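Moving from a town to the country, what did you not expect?
Off-topic lounge, page 1 of 1

pepperjack_lou
We closed on a place outside Hostholm and we move in June. I've lived in apartments my whole life. Everybody keeps telling me about the quiet and the stars, fine, great, but I want to hear the boring stuff. What did you end up spending money on the first year?

gravelroadgail
Propane. We came from a house with city gas and I had no idea you could lock in a price over the summer. We filled up in the dead of winter like fools and paid for it. Call around before you even unpack, and ask if the tank is yours or leased! Ours was leased and the sellers never said a word about it.

old_mossback
Gravel. However much you think you need, double it. And don't let anybody dump it before the ground firms up or you'll be watching it sink all spring.

tinroof77
Going to disagree with mossback a little. We ordered way too much gravel the first year and what we needed was a ditch. Water was running right down the middle of the drive. My neighbor Brenda Salinas came over with a shovel, cut a little channel off to the side, and the potholes pretty much quit coming back. I still have a pile of gravel behind the shed with weeds growing out of it.

old_mossback
A ditch is fine if you've got somewhere for the water to go. I don't. My lot is flat as a plate.

tinroof77
Fair enough, ours slopes.

kettle_and_crow
For me it was the well. I grew up thinking water just shows up, and then the pressure tank quit on us 11 days after we moved in (with my in-laws visiting, of course). The bill came to $3,393 by the time they'd pulled the pump too. I'm not saying that'll happen to you, Lou, but get somebody to look at the whole setup before you move, and have them write down how old the pump is. Our inspection report just said "functional" and I wish I'd asked what that meant.

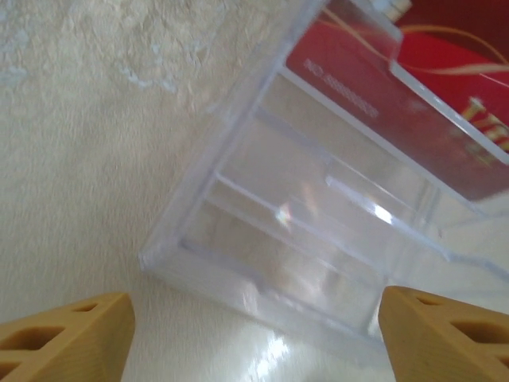
The other thing is that when the power goes out, so does the water. I knew that in theory! Then we had a long outage and I was flushing the toilet with a bucket from the rain barrel. Now I keep six big jugs filled in the mudroom and swap them out whenever I remember to.

pepperjack_lou
OK the well thing scares me. The sellers told us the pump is "newer." Should I be asking for paperwork?

kettle_and_crow
Yes. Ask who put it in and call them yourself. Ours was a little outfit and the guy remembered the house right away.

gravelroadgail
Mine too — he even knew how deep it was.

bluebarn_dee
I'm going to be the grump here. All of this makes it sound like a disaster and we've spent very little in three years. A chain saw, a better mailbox, some mouse traps. I think people go out and buy stuff because they're nervous. Live in it for a winter first and see what bugs you.

old_mossback
You don't get to wait a winter on a bad pump, Dee.

bluebarn_dee
No, but you can wait on the tractor and the generator and the fancy gate. We had a Clonetti catalog on the kitchen table the whole first year and I'm so glad I never ordered out of it.

tinroof77
Agree with Dee on the tractor. Disagree on the generator.

pepperjack_lou
This is great, thank you all. So far my list is pump paperwork, propane, water jugs, and figuring out which way the driveway slopes. What size jugs, kettle?

kettle_and_crow
Whatever you can carry when it's full. I went too big at first and my back let me know.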